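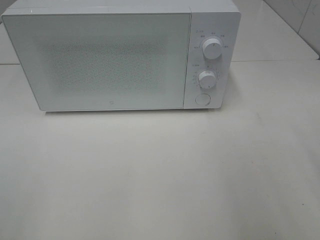
Plonthorpe Adopts Rules for Household Robot Trials in Shared Kitchens

PLONTHORPE, 20 May 2021 — The Plonthorpe Housing Authority has approved its first set of written rules for the testing of household robots in its residential buildings. The rules take effect in November and apply to any company or research group that wishes to operate a robot in a shared kitchen, laundry room or common area.

The document, titled the Onham Practice Code after the building where the earliest trials were held, covers five areas: heating appliances, work surfaces, stopping the machine, recorded images and reporting. It replaces the separate agreements that the Authority had signed with each operator.

The section on heating appliances is the longest. A robot may open and close a microwave oven, turn its knobs and press its door button, but it may not start a heating cycle unless a trained operator is in the room. The oven must be unplugged during any practice run in which heating is not required. Operators must also set a limit on the force applied to knobs and doors, and must record that limit before the first run of the day. An appliance with a loose knob or a door that does not close fully is to be taken out of use until it has been checked.

Counters used in a trial must be cleared before work begins and wiped down afterward. Food belonging to residents may not be moved by a robot under any circumstances. Where a kitchen remains open to residents during a trial, the operator must mark off the working area and keep one sink and one outlet free for their use.

Each robot must have a stop button within arm's reach of the operator. A second stop control is required in any room with more than one entrance. The Authority considered allowing a phone application to serve as the second control and decided against it, citing the risk of a lost connection.

Cameras may record only while a trial is under way. Notices must be posted at each entrance, and any recording in which a resident can be recognized must be deleted unless that resident has given written consent.

The rules were drafted after a review of 2,434 logged runs at the Onham building. Of these, 2,247 were completed without a stop by the operator. A further 139 were stopped because a knob, handle or door did not move as expected. The remaining runs were stopped for other reasons, including residents entering the working area. No injuries were recorded.

Ollby, the technical firm retained by the Authority to carry out the review, recommended that operators report stopped runs as well as accidents. The Authority accepted that recommendation. Reports will be due at the end of each month, and a summary will be posted in the lobby of every building where trials take place.

Operators with existing agreements — among them Huỳnh, which has worked in the Onham building since the trials began — may continue under their present terms until the new rules take effect. They must then submit a safety plan for each room they intend to use. Printed copies of the rules are available at the Authority's front desk.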